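Weekly Bin and Small Items Inspection – Packing Room 6
Site: Ginting
Completed by: Afroza Gunawardena
Date: Jul 2, 2018
Form 621, to be kept with the room log
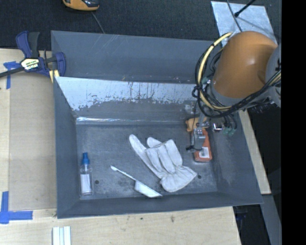

Enter OK, ACTION or N/A against every line. Comments are required for ACTION and optional for the others. A line left blank is treated as not inspected, and the sheet goes back to the inspector.

Section A – Bin body

A1. Bin stable, does not rock when pushed at each corner
OK.

A2. Walls free of dents deep enough to hold liquid
OK. Scuffing on the right wall is surface wear only. Fingertip test done along the full length, no raised metal.

A3. Back panel, surface condition
ACTION. Fine scratches near the upper left edge, no depth to them. Small reddish-brown specks along the lower edge of the panel. Could be early rust or could be product residue. Wipe with a damp white cloth first. If the specks stay, mark the area and recheck at the next inspection. Do not use wire wool.

A4. Inner back wall, pale band
ACTION. Lower boundary is ragged and worn, with thin dark vertical streaks. The February sheet has "slight wear" against this line and no measurement, so I can't say how far it has moved. Measure from the floor seam at the left end, the middle and the right end and write the figures here from now on.

A5. Seam between floor and back wall
OK. Bright along its length, brightest at the left. No gap found with the feeler strip. Clean this seam last, as debris gets pushed into it from the floor.

A6. Floor, general
OK. Scuffed, flat, no lifting.

A7. Floor holes clear and edges smooth
OK. Two small round holes, both checked with the probe. Move the contents before checking. One hole is close to where the bottle is normally laid and the other is easily missed next to the glove.

Section B – Contents

B1. Only listed items in the bin
OK. Clear bottle with blue cap, white scoop, glove, reddish-orange container. The Gimari list still shows a brush, removed in February. List to be corrected.

B2. Bottle – cap and nozzle
OK. Cap turned by hand, seated. Nozzle not split.

B3. Bottle – label present and readable
OK. White label, firmly stuck on all four edges. Contents name matches the shelf card. Please continue to lay the bottle parallel to the left wall. Standing bottles get knocked over.

B4. Scoop – handle and head
OK. Handle straight, flexed lightly at the neck, no whitening or cracks. The head tapers to a point, so check the tip for chips. A chipped scoop is scrapped the same day and is not to be filed down.

B5. Glove – seams, fingers, cuff
OK for the glove, ACTION for the pair. Seams intact on all fingers, no thinning at the palm. Cuff gathering still holds. Only one glove in the bin. The other has not been handed in and is not on the drying rack. Single gloves are not to be used for lifting. Issue a new pair from Ploretti stock, locker 66, and withdraw this one.

B6. Reddish-orange container – body and label
OK. No splits when squeezed. Small white label near the rounded bottom end, printed lines legible at arm's length. Lot entry agrees with the log.

B7. Items laid flat, none resting on another
OK.

Section C – Cleaning and handling

C1. Cleaner used is the approved one
OK. Brekavar, diluted per the wall chart. The chart is fading and should be reprinted before the dilution figures go.

C2. Bin emptied before wiping
ACTION. People are reported to be cleaning between the items with the contents left in place. The bin is to be emptied onto the side tray, wiped, dried and reloaded. This was raised on the last sheet too.

C3. Sloping walls wiped top to bottom
N/A. Not observed during this inspection.

Actions carried forward

A3 – wipe and recheck specks. Day shift.
A4 – three measurements of the worn band. A. Gunawardena.
B1 – correct the Gimari list. Stores.
B5 – new pair of gloves, withdraw the single. Stores.
C2 – remind both shifts. Shift leads to initial the log – a verbal reminder is not enough.

Close-out is due within 7 days. Open items after that are copied to the next sheet under the same line number.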